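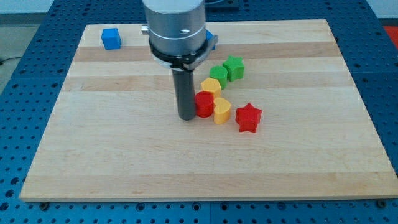 Piltier film notes

Hello, and thanks for downloading this! It's a set of short notes on 29 animated features, written by me over a couple of winters, mostly late at night with the film still paused on the credits. I started it after seeing Lombardi at a tiny festival and finding almost no writing about it in English (one paragraph, and it got the ending wrong).

What's in the folder

notes.csv has one row per film: title, year, country, running time, how it was animated, and my own comment. Comments run from 300 to 600 words, apart from the one on Wokasier, which got away from me. I love that film and I'm not going to cut it.

scores.csv has my marks out of 6. Why six? I wanted no middle number to hide in. Millance got a five and I still go back and forth on it - gorgeous backgrounds, a villain who wanders off halfway through.

people.csv lists directors, composers and lead voices where I could find them. Blank means I couldn't. Please don't read a blank as "uncredited".

Things to know before you use it

Running times come from the copies I watched, so anything from a television broadcast may be a bit short. For dubbed films I've put the language I heard in the "heard_in" column, and four of the older ones I only know in Italian. Ottavio Bassi checked my translations of those titles and fixed a good few howlers (thank you, Ottavio!). Any that are left are mine.

Spoilers are everywhere. If you'd like to avoid them, read the first paragraph of each comment and stop there.

The choice of films is simply what I could get hold of, so it leans heavily towards Europe and towards hand-drawn work. Please don't use it to say anything about animation as a whole!

Changes

6/14/21: added two shorts collections, corrected the composer on Millance, took out a duplicate row.
March: first version.

Using it

Copy it, quote it, argue with it. A mention of Piltier film notes would be nice if you print any of the comments. Corrections are very welcome, especially for people.csv, and it helps if you tell me which edition you watched.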